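Paddale Manipulation Data Project
Progress report to the Prudcombe Fund, period ending August
Prepared by Mei Begay

Summary

Collection in simulation is on schedule. The target for this period was 1,000 accepted episodes of desktop placing tasks, and we met it. Work on the real arm started late and is behind plan. Spending is within the approved budget and we are not asking for any change to the total.

Work completed

The period went mostly into the teleoperation setup and the task list. Peiyu Xie rewrote the hand mapping so that an operator's finger motion carries over to the simulated hand with less lag. The old mapping closed all the fingers together, which was fine for blocks and poor for thin objects. Operators now control the thumb side separately.

We settled on 10 tasks. Five of them involve putting a slender object into a container, and these have taken the most operator time. A small error in the angle of the grasp matters very little until the object reaches the opening, and then the episode is usually lost. Vaughn Villanueva added a rule that an operator may regrasp once, and the regrasp stays in the recording. We think the learner will need to see recoveries.

Rooms, tables and surface textures are drawn from the Nakamura scene set and changed between batches. Object start positions are changed for every episode.
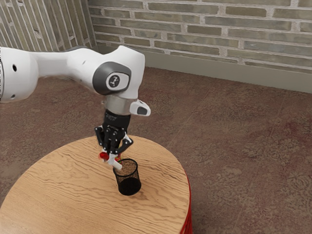

Simulated pen-holder task: the arm holding a white, red-capped object at the mesh cup.

Each episode is stored with joint positions, hand commands, rendered views and a text instruction. Erhan Bozkurt checks a sample of 50 from every batch by replaying the commands and comparing the end state. Two batches failed this check in the early weeks - the physics step had been changed on one workstation and not on the others. Both were thrown out and collected again. Settings are now locked in the Zerix job file.

Problems

Contact between thin objects and container rims is still unreliable. Objects sometimes pass slightly into the rim before the solver pushes them back out. Peiyu has a finer collision model under test, but it slows rendering and we have not decided whether to use it for all tasks.

Text instructions are too much alike. Most operators typed the same sentence for every episode of a task. Fitzgerald Mahmoud is writing alternate wordings and will attach them to the existing episodes.

Next period

Train a first policy on the accepted episodes and report success by task.
Begin matching episodes on the real arm, starting with the container tasks.
Decide on the collision model.

We request that the delivery date for the real-arm set be moved back by one reporting period.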